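Guides > Community Health > Clean Water

How to Start a Handwashing Point at a Small School

By Musa Afolabi
June

Many schools in our area have no tap near the latrines. In Grenwood we built our first handwashing point with a 220 liter drum, and it now serves 122 pupils. The steps are simple, but please do them in the order given. 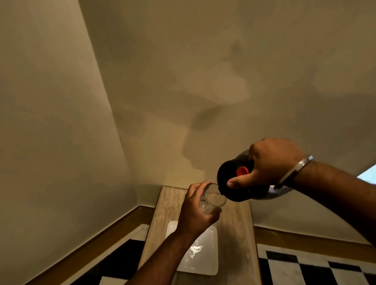
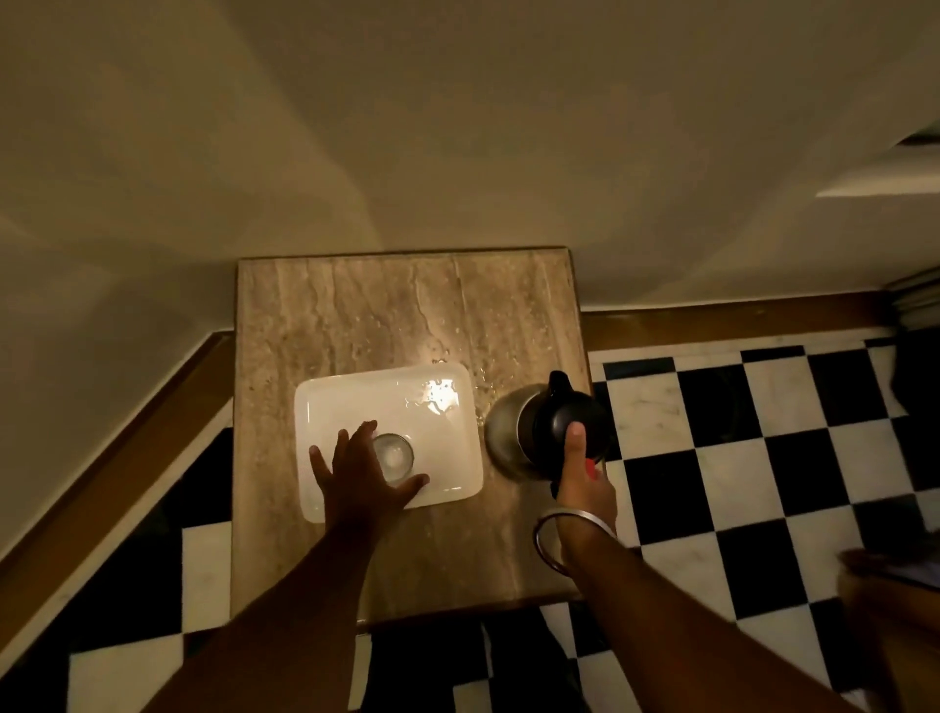 Step 1. Choose the place

Put the drum not more than ten steps from the latrine door. If the children must walk far, they will go directly to class. The ground should be a little sloping, so that the used water can run away.

Step 2. Prepare the stand and the tap

Make the stand from blocks, at the height of the smallest child's elbow. Fix the tap five centimeters above the bottom of the drum, so the dirt which settles stays inside. Leave the sealant to dry overnight.

Step 3. Dig the soak pit

Fill the pit with stones, big ones first. At the Olatunji school we forgot this step and had mud for one month.

Step 4. Agree who fills the drum

Write the names of two older pupils for each week and hang the list by the office. Suleiman Fashola, the head teacher, checks the water level at 7:30 every morning.

Step 5. Keep soap there

Cut the bar in four pieces and hang one piece in a net. We use up to 200 bars in a school year. Ask the parents at the first meeting, before the money is spent on other things.

Filed under: Hygiene, Schools, Water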